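Robot club homework, week six-ish of my new life

Posted Mar 8, 2024

So I joined the Sollik robotics club back in the fall thinking I would solder things and maybe drive a little car into a wall. What I do instead is tidy up snacks. Over and over. With grippers!

Some background for anyone who missed my last post. The club has three teams this term, and ours is called Zivside (we picked the name at midnight, please don't ask). Our project is teaching an arm to sort mixed stuff in an ordinary home, and the way you get there is by doing the job yourself many, many times with hand-held grippers while a camera records what you do. Then the recordings go to Riku Kamata, who runs our training jobs and has much more patience than I do.

We drew tasks out of a cup at the start of the term. One team, Braris, got folding towels, and I have never been so jealous of anybody. We got packaged food and a box. I figured it would be easy. A snack packet is a terrible object to pick up! It crinkles, it slides, the shiny ones all catch the light, and if you squeeze a soft one in the wrong place the whole thing folds and pops out sideways. My first evening I did 45 takes and kept maybe half of them — the rest had me dropping something or going back for a second grab, and Riku likes those kept in a separate folder.

The club room has nice flat tables, and everything we recorded there looked the same, so the plan now is real rooms with real blankets and as much pattern as we can stand.
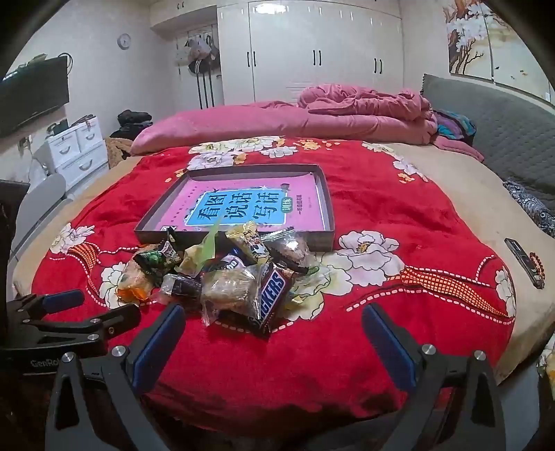
Do you need to know how to code to join a team like this? Most of us didn't when we signed up, and two people on Zivside still haven't written a line. Recording, labeling and keeping the notes straight is most of the work, and you pick up the Python when you get curious about what happens to your files.

What I've learned so far is mostly about my own hands. I go too fast. When I watch my takes back I can see myself twitching toward the next packet before I've finished with the last one, and Riku says the model picks up that habit too (rude, but fair). So now I close the jaws, wait a beat, then lift. It feels silly for the first ten minutes and then you sort of sink into it. I put on a podcast. I've gotten through a whole series about lighthouses.

The team total is 276 good takes as of last night, and we want a lot more before the Sugiyama meet in May, where every team has to run its task in a room it hasn't seen before. I go back and forth between excited and mildly sick about that.

If you're in the club and have a bag of weird packaging at home, please bring it in. Bumpy, see-through, oddly shaped, all welcome. I'm especially short on anything in a tube.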